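Mallilora Cabin Suitcase: Review After Three Trips

I bought the Mallilora cabin suitcase in June, because my old bag lost a wheel in the middle of a train station and I had to carry it like a baby to the platform. Since then I have taken the Mallilora on three trips: a long weekend in Darow, one week in Nondimham, and a work visit with two nights in a hotel where the elevator was out of order. So I can say something about stairs also.

Let me say first that I paid for it with my own money, and that I don't pack light. If you are a person who travels with two T-shirts and a toothbrush, any bag will make you happy and you can save the difference.

The shell and the wheels

The shell is hard and has a slightly rough surface, which hides scratches better than the shiny ones. Mine has a long mark on the back from the airport bus in Darow. From one step away I can't find it anymore. The corners are thicker than the rest and they have taken several hits without a dent.

The wheels are double, four pairs, and they turn in every direction. On airport floors the bag almost walks by itself. On old street stones it is another story. The old center of Nondimham is all stones, and after ten minutes I gave up and tilted the bag to pull it on two wheels, like in the old days. It worked, but the noise was terrible and people looked at me from their windows.

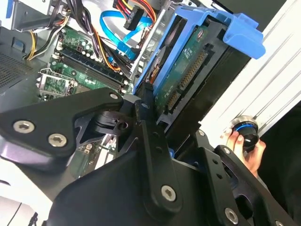 Abbasi left a comment under my first short note on this suitcase: I have the same one and my wheels got stiff after one summer at the beach. I rinsed them with warm water, dried them well, and they were fine again. But I would like to know if the handle on yours also moves from side to side, because mine does, and the store told me it is normal.

Yes, the handle on mine moves too. It is a small movement, and when the bag is full you feel it more. I asked the store and received the same answer. Maybe it is normal, but at this price I expected something firmer. It has three heights, and the highest one is good for tall people. I am not tall and I use the middle one. The button is easy to press, even with gloves.

Inside

The bag opens in the middle, so you need space on the floor or on the bed to use it. In a small hotel room this can be a problem - in Darow I had to open it in the bathroom doorway. One half has crossed straps, the other has a divider with a zipper and two mesh pockets. The straps are wide and they don't leave lines on shirts. For a week in Nondimham I packed five shirts, two pairs of pants, a sweater, a pair of shoes, my toilet bag and a rain jacket, and I closed it without sitting on it.

The lining feels thin. I have not torn it, but I am careful with shoes and with anything that has a sharp corner.
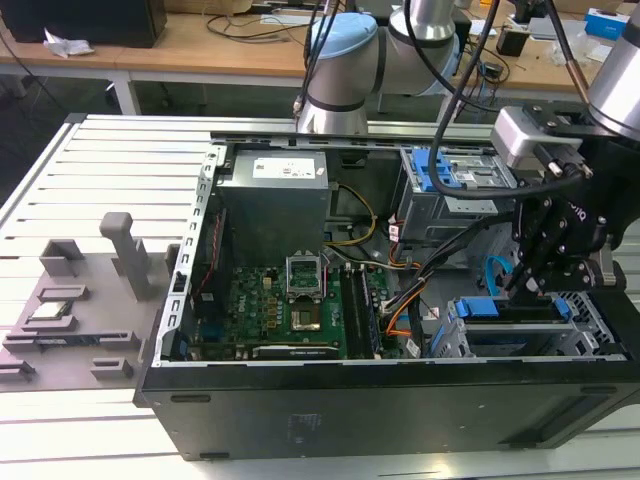 The lock

The lock is built into the side and has a code of three numbers. You set it with a very small button that needs a pen. The paper instructions are not clear, and I had to try more times than I want to admit. After this it works well, and the zipper ends go into the lock with a nice click. Please write down your code somewhere at home before you leave!
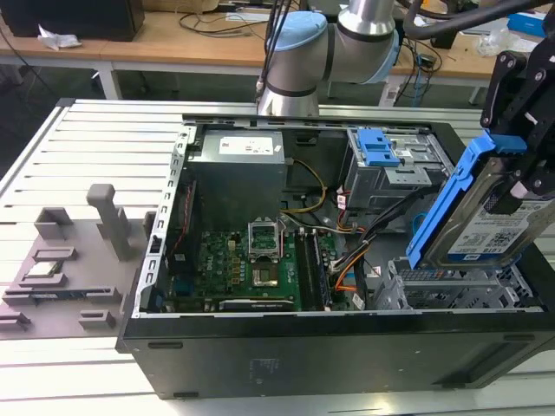 Weight is the part where the Mallilora loses points for me. It is heavier than my old bag even with nothing in it, and if your airline is strict about weight you will notice this at the counter. The stairs in my last hotel were the real test, four floors up, and the side handle is narrow and it cuts a little into the fingers. I would prefer to have less shell and more handle. A hard suitcase also doesn't make everything safe, and I would not put electronic parts in it without good packing around them. If you had to travel with a computer board like the green one in the photo, with its socket standing open and the pins uncovered, I would tell you to keep it in your backpack, well protected, and leave the suitcase for clothes.

Would I buy it again?

I think yes, but I would wait for a sale. It rolls very well on flat ground, it holds a lot, and it still looks almost new. The loose handle bothers me, and the thin lining too. For people who go mostly from airport to taxi to hotel, it is a good choice. For old towns with stones and many stairs, I would look for a soft bag with two big wheels.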